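Druro colour names: data card

Druro is a list of paint and stain colour names in English, collected from printed shop cards in Cadeslow and Ridgeway. It is meant for spelling checks and for people who catalogue old cards. Each row holds the name as printed, the colour family, the finish and the town.

Maintainer: Ginette Sandhu
Last updated: 4th May

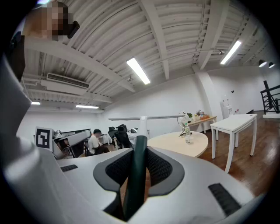
Black grip pads on a white housing.

Contents

names.csv has one row per printed name. families.csv lists the 70 colour families. Rows from the Drendurmont cards are kept in a separate file until their spellings are checked, probably in November.

Spelling follows the card. "Grey" and "gray" are both left alone, and so are capitals and hyphens. Where a name was torn or faded, the missing letters are replaced with a question mark.

Known problems

Ridgeway cards are mostly exterior colours, so interior whites are thin. 3 families have no finish recorded. Duplicate names across towns are kept.

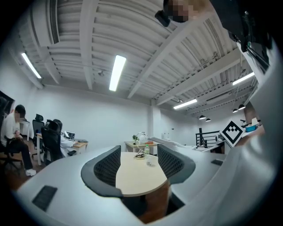 Can I merge the two town lists into one?
Merge on name and finish together. The same name was sometimes used for a matt and a gloss that don't match.

Corrections

Send the row number and a scan of the card. Replies can take up to 6 weeks.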